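Search this blog
Type and press enter
Print | E-mail
Reading time: 2 min

Notes on the Lelthorpe heating plant

The college at Lelthorpe has approved a wood-chip boiler to replace the oil units in the Mallow building. I read the design summary this week, all 22 pages of it. 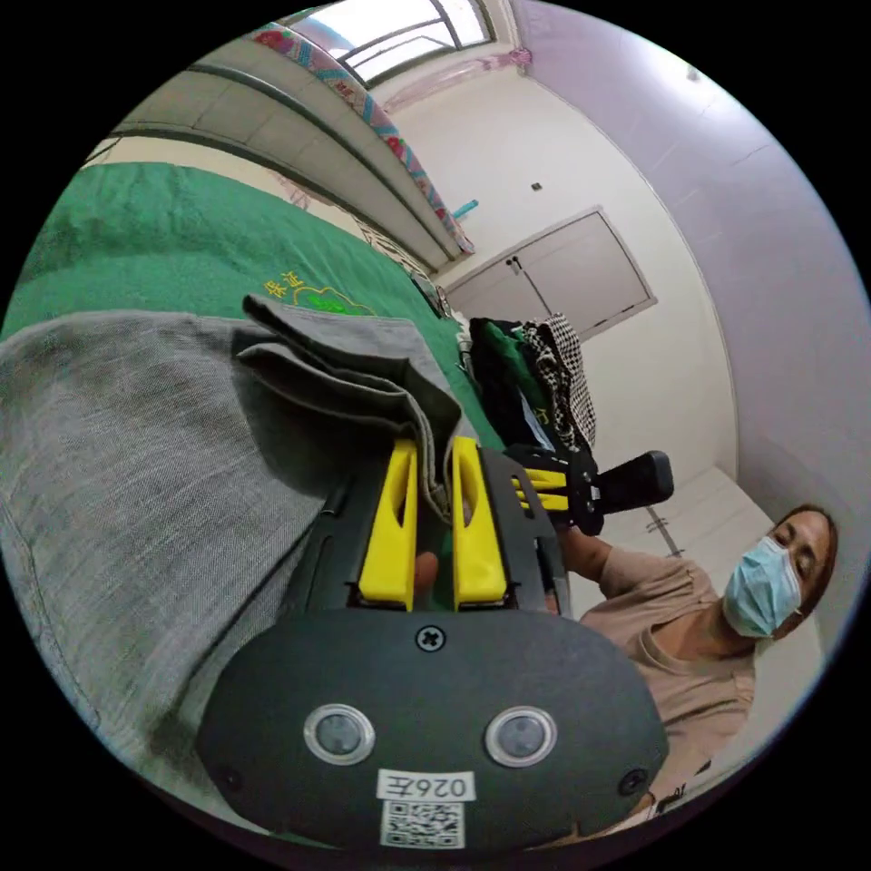
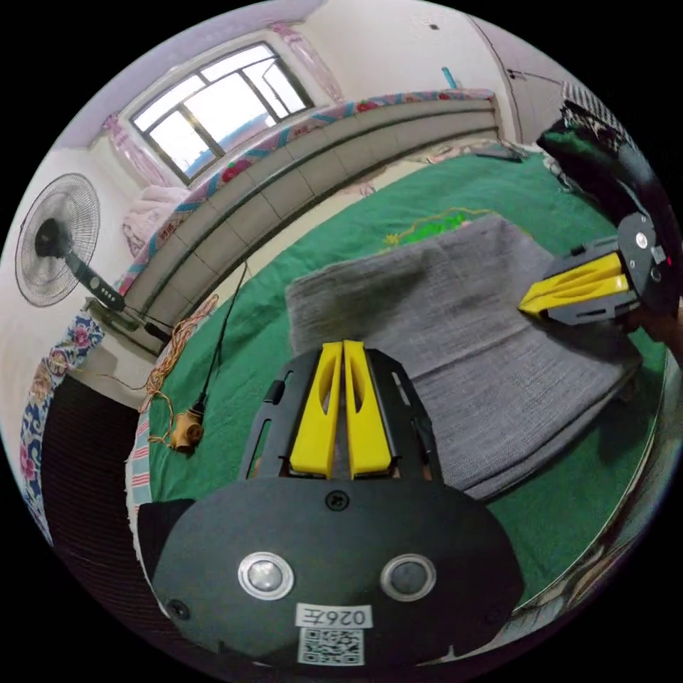

Gray cloth, green bedspread

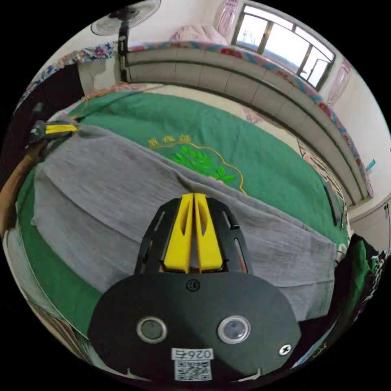
The boiler comes from Bromano and is sized for base load only. One oil unit stays for peak days, which I think is correct. A chip boiler run at low fire makes tar and wastes fuel.

Storage is the weak point. The bunker holds 5 days of chips at full output – tight for a site with one access road. Kamolrat, the fuel supplier, quotes moisture of up to 35 percent. The summary sizes the bunker by volume and never states the moisture it assumed.

The buried pipe run is 1,506 feet, with 2 valve pits. Heat loss is given per foot for the supply line. I could not find a figure for the return.

I have written to the project office asking for both numbers. The comment period is open through September, and the drawings are at the library desk.

Print | E-mail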